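Projects > Kavel > Build notes > FAQ

Kavel: frequently asked questions

Kavel is a two-finger hand-held gripper built in our shared workshop in Marchetti. We use it to record kitchen tasks, and later the recordings train a small arm called Iseck.

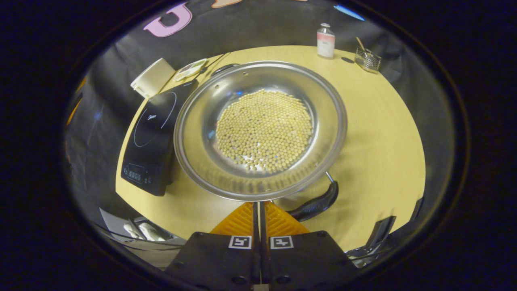 Gripper view of the round table, with dried soybeans in the steel pan.

What does it cost to build?

The parts for the current version came to 186 dollars, without the camera. You can spend less if you already have screws, heat inserts and a spool of flexible filament.

Do I need my own 3D printer?

No. Any printer you can borrow for a weekend will do. The black fingers are easy prints. The orange grip pads are harder, because flexible filament strings badly when it's damp. Dry it first and print slowly.

Why are there markers on the fingers?

The software reads them to work out how far the gripper is open. Each finger carries two. Print them on matte paper or matte vinyl. Glossy labels pick up glare from a ceiling lamp and the reading drops out.

Why are the pads ridged?

Smooth pads slid on pan handles and glass. The ridges hold better, and they can be replaced without taking the fingers off. Glue only the top and bottom edges.

Why soybeans?

They're cheap, they keep for months in a jar, and they roll. A pan of beans shows up careless motion very quickly. Rice also works but gets into the finger slot. Don't use anything wet until you have sealed the bracket screws.

Does the shiny pan cause trouble?

Sometimes. A polished rim throws bright reflections, and auto exposure tends to darken everything else. Lock the exposure before you start. We also tried a brushed pan, and the footage was easier to work with — but Iseck will meet shiny pans sooner or later, so we kept both.

Is the cooktop on during recording?

Our house rule is no heat while anyone is learning the grip. The printed parts soften well below cooking temperature. Keep the fingers off the glass in any case.

Why the black cloth behind the table?

It hides the rest of the workshop. People walk past, shelves get moved, and tracking was worse with all of that in view. Any dull, dark fabric is fine.

How many recordings do I need?

Iseck began to manage a simple pick after 100 good ones. Pouring took a lot more, and our folder for that task now holds 3000. Short recordings are better. Ours are 19 seconds at most.

Can I use a different camera?

Yes, if the lens is wide enough to show both fingers and the table together. You'll have to redo the calibration and probably reprint the mount.

Where are the files?

In the Jullusness shared folder, under "gripper, current". Older versions are kept there too, but their finger spacing is different and the pads won't fit. The August files have the corrected bracket.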